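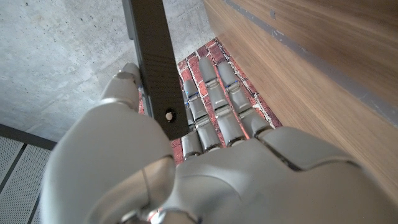 Section 8: Setting the nose weight before you tow

Right, the towbar is bolted on and the electrics are plugged in, so let's get the trailer sitting properly on the ball. I've set up my Brokwood single-axle more times than I care to admit, and I still go through these steps at the start of every season, usually in May.

What you need: a nose weight gauge (mine is a Stekska), wheel chocks, a tire pressure gauge and your car's handbook.

1. Park the car and trailer on level ground. Chock both trailer wheels and set the parking brake. My driveway slopes, so I go to the lot behind Tkachuk and do it there.

2. Check the tires cold. I do mine before 8 in the morning, before the sun gets on them.

3. Look up the maximum nose weight for your car, your towbar and your trailer hitch. They won't all match — go with the lowest of the three.

4. Load the trailer the way you really travel. Heavy things go low and over the axle. My trailer weighs 1000 pounds empty and 1358 with the camping gear in it, and those extra pounds make a big difference depending on where I put them!

5. Unhitch, stand the gauge under the coupling and wind the jockey wheel up slowly until the gauge takes all the weight. Read it at eye level.

6. Too light? Shift something forward. Too heavy? Shift it back a little and measure again. I usually end up moving the water can (twice, normally).

7. Hitch up, give the coupling a good tug upward and check that the indicator shows green. Clip on the breakaway cable and wind the jockey wheel all the way up.

CAUTION: Keep your feet and fingers out from under the coupling while it's on the gauge. Never go under a trailer that's held up only by the jockey wheel.

Note: If you have the Trellulgate stabilizer, take the friction pads off and wipe the ball clean before step 7. Grease on the pads makes them squeal. Zlata Onyshchenko wrote in to ask whether the squeal is dangerous. It isn't always, but greasy pads don't grip the way they should, so change them.

After the first 400 miles, go back over the towbar bolts with a torque wrench. The settings are in Section 3.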